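Indier - registos de queixas contra polícias municipais
Leia-me, versão 2
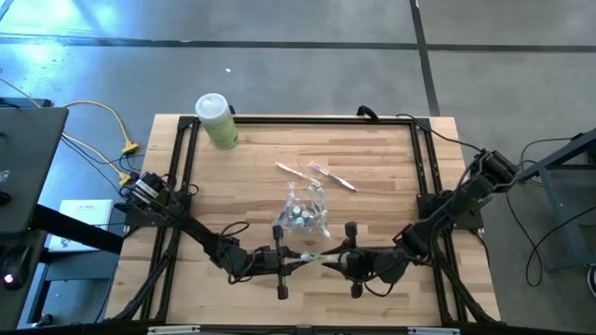
O conjunto reúne 2,229 queixas por alegada discriminação no recrutamento e na promoção de agentes, recolhidas em 57 municípios. A Gestora, que nos cedeu os ficheiros, chama-lhe "cobertura integral". Temos dúvidas. Há municípios com 300 linhas e outros com duas, e não acreditamos que a diferença venha do comportamento das chefias.

Campos
id: número interno, sem significado
municipio: tal como veio, com erros de grafia
motivo: categoria escolhida pelo serviço, não pelo queixoso
desfecho: arquivada, procedente, sem informação

Cuidado com o desfecho. "Arquivada" tanto cobre queixas investigadas como queixas que ninguém abriu - o original não distingue. Selley entregou tudo em papel digitalizado e a leitura automática trocou datas. Corrigimos as de abril, as restantes estão por rever.

A categoria étnica foi atribuída pela ferramenta Matei a partir do apelido. Mantivemos a coluna por compatibilidade com a versão 1, mas não a usaríamos para nada.

Não serve para comparar municípios nem para calcular taxas.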